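Mayuree Chuensuk Would Like You to Stop Clapping on One 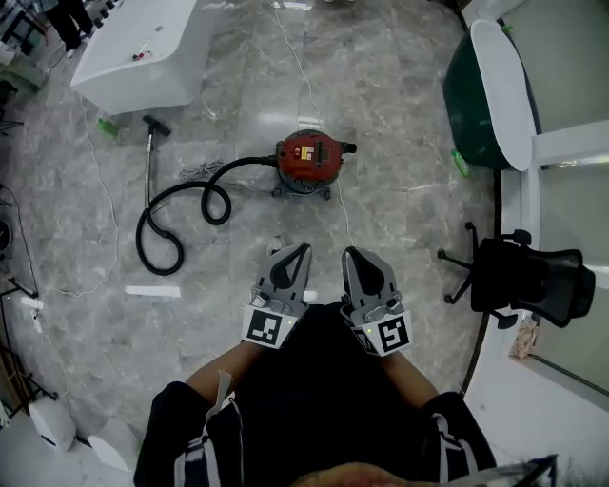

MUSIC / INTERVIEWS
November 3, 2023

Mayuree Chuensuk is nine minutes early for our talk and apologizes for it, which tells you how long she has been working with horn players. She has a vibraphone in the trunk of her car, in pieces, under a blanket. "It's the only passenger who never asks about the set list," she says.

The reason for the interview is Jirncombe, her third album and the first she has made with a full quintet. It is named after a village where she once spent a rained-out festival weekend in a tent with two drummers. She recommends neither the tent nor the drummers. The record itself is forty-some minutes of slow-burning, slightly lopsided jazz, with tunes that sound like standards until you try to hum one and find you've run out of beats.

"I don't set out to write in odd meters," she says. "I write a melody, I play it to the band, and the bass player sighs. That's how I find out."

She came to the vibraphone late, at nineteen, after a childhood of piano lessons she describes as "correct." The college had one set of vibes with a broken damper pedal, so for the first year everything she played rang on forever. She learned to leave a lot of room. Reviewers now call this her sense of space, and she has decided to let them.

The quintet was put together over a bad winter of Tuesday-type gigs, as she calls them, meaning gigs where the bartender is the audience. They played a hotel lounge called Zodisel for most of a year. The management asked for "background energy." She still isn't sure what that was, but they were let go for not having it, or possibly for having too much.

"We'd been playing a ballad for eleven minutes," she says. "A man came up and asked if we were tuning."

Two of the tunes from that ballad-heavy stretch made it onto the album. "Beaudoin," the long one that closes side one, is built on a bass line that never quite lands where you'd like it to. "Tromis" is shorter and faster and has a trumpet solo that sounds like somebody falling down the stairs and enjoying it. When I tell her that, she writes it down to pass along.

They recorded in September, live in one room, no headphones. The engineer wanted to put up screens between the drums and the vibes, and she said no, and then spent the first day hearing nothing but cymbals. On the second day they asked the drummer to use brushes. On the third day he forgave them. What you hear on the album is mostly day three.

I ask about money, because musicians always want to talk about it and interviewers are always too polite. She pulls up the figure on her phone without being pressed. The last record has sold 1,141 copies, counting the ones her mother bought. The new one had 447 preorders, which she considers a stampede. Streaming, she says, paid for a pair of mallets. "Good mallets, though."

She teaches three days a week to cover the rest, and she likes it more than she expected to. Her students arrive knowing every fast run ever put on video and no songs at all. She makes them learn the words. "You can't phrase a tune if you don't know where the person singing it would need to breathe. Then they say, but it's a vibraphone, it doesn't breathe. And I say, well, you do, I hope."

The tour is short and mostly by car. The biggest room on it seats 2,915, where the quintet will be opening for someone else and will have half an hour, or three of her tunes. The smallest is a record store. She is more nervous about the record store. In a big hall you can't see anyone's face, and in a store they are standing right in front of you, flipping through the used bin.

And the clapping? She sighs, very much like a bass player. It happens at every show, she says, usually in "Tromis," when the groove settles and some generous soul in the third row decides to help. The tune is in seven. By the second chorus the clapping has wandered off on its own, and half the room has gone with it.

"I love them for it," she says. "I mean that. But the drummer has started following them."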